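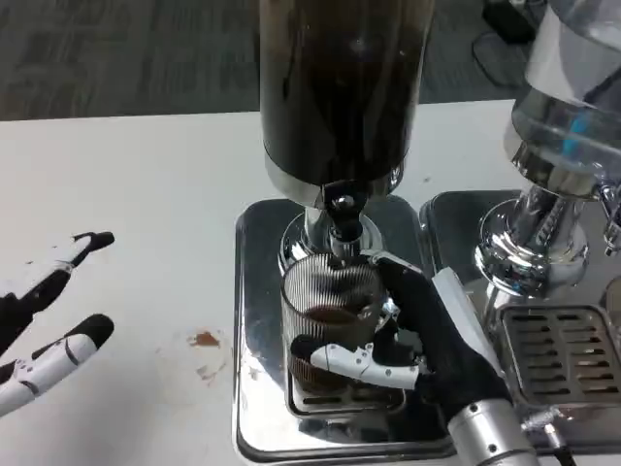
I went to the open afternoon at Eden's workshop in Wullville expecting to be sold something, and I was. The whole thing was a coffee demonstration. Two robot hands, one grinder, one espresso machine on a white table, and a row of us standing about with paper name badges on.

Pascal Pons did the talking. He was friendly and quick, and he used the word "dexterous" more than I would have liked. The system is called Song, and he said it had practised the coffee routine 3000 times. I asked how many of those ended in a drink. He said that depended on what I meant by a drink, and moved on to the next person.

I'll be fair about the hands. They are well made – black palms, white jointed fingers, tiny screws along the joints – and the grip on a ribbed glass cup looked gentler than I had expected. But there was a brown stain on the table next to the grinder, and I spent a good while looking at that instead of listening. 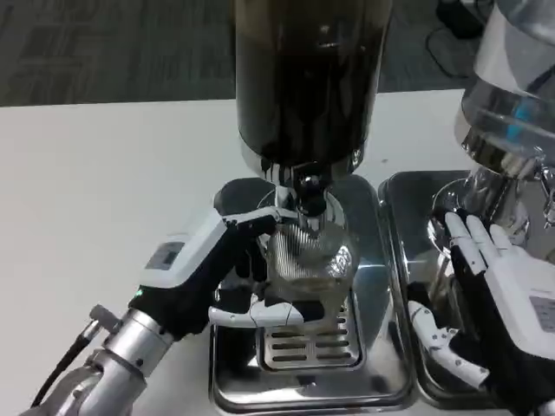 My trouble is with what all this is for. A machine that makes coffee at the press of a button has been sitting in my office kitchen for years, and it cost less than one of those thumbs, I should think. Pascal's answer was that coffee is only the test and the real work comes later. Perhaps. I heard the same at the Ellon show last October, where the test was folding towels, and I am still folding my own.

Yanling Xiao, who works on the grip software, was much better value. I caught her by the door and she told me plainly that glass is a pain, that shiny metal is worse, and that she wouldn't let it near her own kitchen yet. I'd have listened to her for an hour. She got six minutes at the end, when half the room had gone to look for their coats.

They are doing another one in the spring, with milk. I've put my name down, mostly to see the milk. Parking is £2 and the 46 bus stops outside.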